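Re: [pelness-share] Zip bags in the produce swap

On 13 Sep 2026, Ainhoa Mateos wrote:
> Could we please go back to one kind of veg per bag? I opened
> mine at home and it was a lucky dip. Also, crumbs.

Ainhoa, I hear you on the crumbs. But we've got 84 households on this list and I'm not washing a separate bag for every onion in Pelness. My favourite approach remains everything in together, zip it, go home.

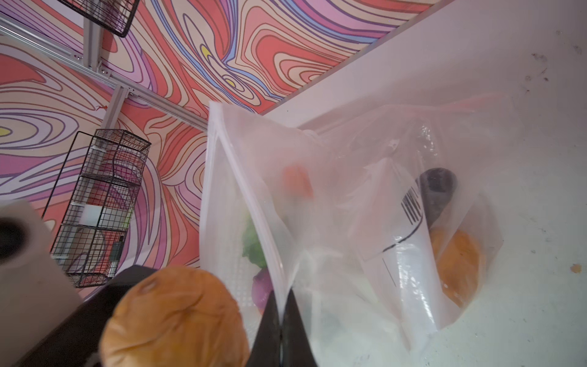
Mixed bag, zipped. Bread roll travelling separately.

Something green and leafy, something orange, something dark and long that I'd call dinner. If you want yours sorted by colour, bring your own bags to the Kanaan Street table and knock yourself out.

Bread stays out of the bags. On that I won't budge.

Cheers,
Moderator, pelness-share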